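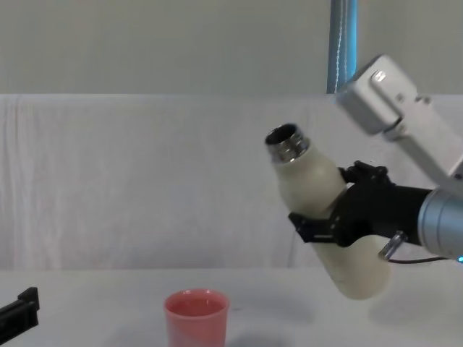

Chapter 4
What the Label Leaves Out

Most shoppers believe they can spot a good claim when they read one. The sales figures suggest otherwise. Words like "pure," "advanced" and "natural" sell goods every day, and very few buyers could say what any of them promises.

Take the case that runs through this chapter. In March, a small firm called Prondevow said its water filter was "up to 72 percent more effective." More effective than what? The package didn't say. When Imani Mwakyusa asked for the study, she got two pages covering 50 homes, all of them picked by the company. Its rival, Bullix, boasted of 700 happy customers and never mentioned how many people had been asked.

Neither firm lied, as far as we can tell. That should worry you more than a lie would, as a lie can at least be checked.

We will look first at comparisons with a missing half, then at surveys, and last at the phrase "up to," which covers every number down to zero. Bring your own doubts to our examples too. Textbooks have been known to pick the cases that suit them.

Key terms: puffery, base rate, self-selected sample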